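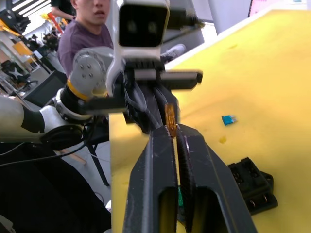
Our robotics club chose fuses for the spring task, and I was against it. I wanted bottles or cups, something which forgives you. A blade fuse is small and flat and it must go into its slot straight, so I expected only trouble. In April I changed my opinion a little. When the fuse is held upright between the tips of the two fingers, with the metal prongs down, half of the problem is already solved, and what remains is to find the right slot in the black fuse box. The amber one is now my favorite, as the camera finds its color less easily than the blue and I am stubborn.

We are the smallest team in the Unley student league, and we have the lab only from 5 p.m. Our code is called Jesia. I did not choose this name and I do not know from where it comes, but the folder had it when I joined.

Until now we have saved 374 tries. The league asks for the list of them with a short note for each, and I write most of the notes, in my slow English. "Dropped" is my most used word. The second is "tilted."

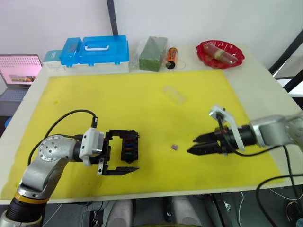
What I learned about the mat

In the beginning we worked directly on the hard tabletop. A fuse that fell there would jump and slide, and then we looked for it on the floor. The yellow foam is much better. It gives a little under the fingers, so the gripper can come low without knocking. But clear plastic on yellow is very hard to see, for the camera and also for me.

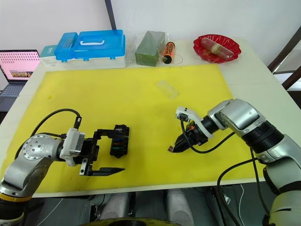 I asked in the club chat if we could try a dark mat, and the answer was that we have 9 days until we must send our work, so no new mat. I understand this. I will write it in the report under "next year" and continue with the notes tonight.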